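Chapter 4
Worktops, Drawers and the Promise of a Place for Everything

Key terms: dwell item, point of use, landing space, closed storage, surface load

Most household manuals state, with great confidence, that a tidy worktop saves time. Few of them say how much time, or whose. The claim has been repeated in home economics teaching for so long that students tend to meet it as a fact, and it is worth asking at the start of this chapter what it rests on.

A good deal of it rests on one kind of evidence, the before-and-after inventory. Somebody lists what is on the counter, puts it away, and lists what is left. The Vekard household survey did this in 396 kitchens and reported a great improvement. What it measured, though, was the length of the second list. Whether anyone cooked faster, or found the peeler sooner, was never recorded.

Consider the sort of row that gathers along the back of a worktop. A slice of toast, a lime, a small bottle with a silver-grey cap, a wooden box with a white handle, a pen, a peeler, a blue cloth rolled up, a cup.
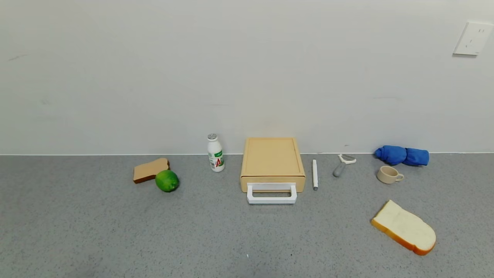 The manuals call such things clutter and have little more to say about them. We shall use the term dwell item, meaning anything that stays on a surface between one use and the next. The word is deliberately neutral. A peeler left out may be in the wrong place, or it may be 15 centimetres from where it will next be wanted. A marker pen beside it is harder to defend, but a kitchen where jars are labelled every evening could make the case.

4.1 Does a container help?

The usual remedy is a container: a box, a tray, a set of drawers. Ridley, a storage supplier whose leaflets are still handed out on some courses, advises one container for each class of object. This sounds sensible until the containers need somewhere to stand. A tray takes up counter space when it is full and the same space when it is empty. It also has a rim and an underside, and both have to be wiped.

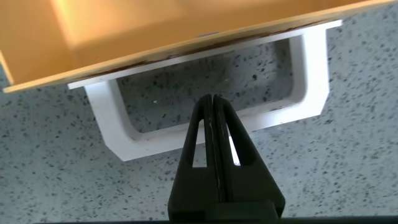 Ronja Hovland objected to an early draft of this section on the grounds that it was unfair to trays, which at least let you lift six things at once when the counter wants cleaning. The point is a fair one and we have kept it in. It holds only if the tray is in fact lifted, and in the Tridden diaries, kept over 40 days, lifting was mentioned far less often than buying.

4.2 Landing space

A second idea deserves more respect. Landing space is the clear stretch of worktop on which food can be put down without first moving something else. A slice of bread needs very little of it, yet in a crowded kitchen even that much may have to be made.

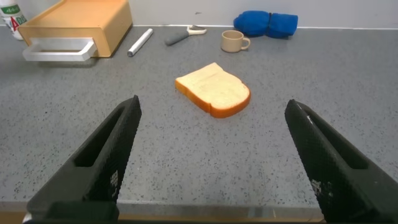

Older textbooks give a fixed figure, often 1000 millimetres, and seldom explain where it came from. Joonas Ikonen traced it through several editions and found each one citing the last. Readers should treat it as a habit of the trade. A person making toast for one and a person rolling pastry do not need the same counter, and a rule that serves them both equally well probably serves neither.

Before going on to 4.3, draw your own worktop as it stands this evening, dwell items included. Do not tidy it first.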